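Seven Pieces and a Very Patient Arm

By Lungile Venter

Duangjai Jaidee does not much like chess. She learned the moves at school and has hardly played since. But she has spent most of the winter looking at the same small board, a cut-down one with five squares to a side, waiting for a robot to pick something up from it.

The robot exists only in simulation, and so does the table. Jaidee works at Braneck, which builds training sets for machines that handle small objects, and her current project is called Moodley. The aim is to gather enough good attempts for a learning system to work out for itself how a piece should be gripped and moved.

An operator steers the arm through each attempt from a desk, using a hand controller. The software saves the joint positions along with the view from every simulated camera. A good operator gets through 40 attempts before lunch. Jaidee wants 400 for each starting layout, and she throws out any where a piece is knocked over.

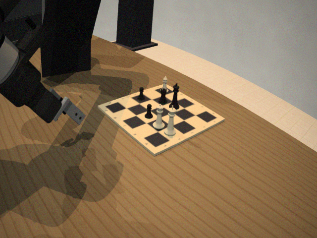
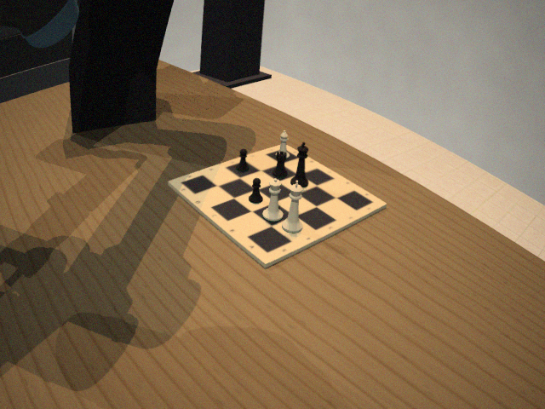
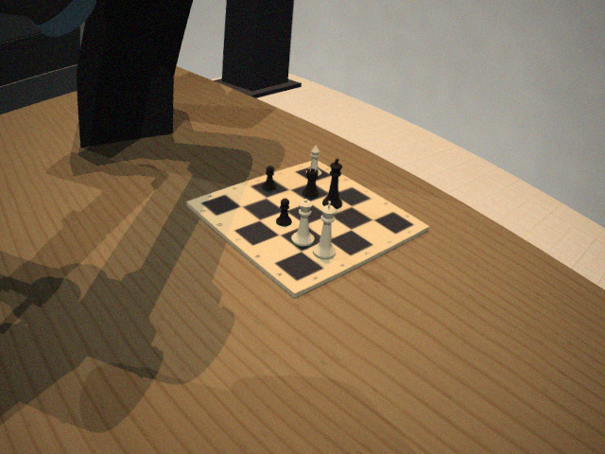
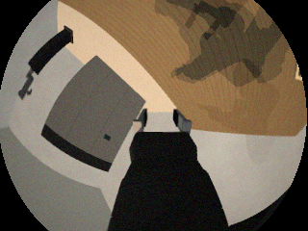
The Moodley set-up in simulation. The first three views show the board with four black pieces and three white; the last looks along the gripper, its fingers open.

Chess pieces are awkward things to grip. The kings are tall, the pawns are short, and a finger going down for one can easily clip its neighbour. "The queen and king side by side is the one people dread," says Johannes Hlongwane, who has driven more of the attempts than anyone else. "You come in at a slant and hope."

The curved view from the gripper takes getting used to as well. Straight edges bend, and new operators tend to steer too far to one side. Hlongwane told me he ignored it for his first 2 weeks and now finds it hard to work without.

Failed attempts are kept in a separate folder. Jaidee's colleague Fulgencio Valdovinos thinks some of them should go into training, so that the system sees how a bad approach begins -- she is not convinced, and they plan to try it both ways.

A real arm comes next, probably in April. Jaidee has already ordered the board.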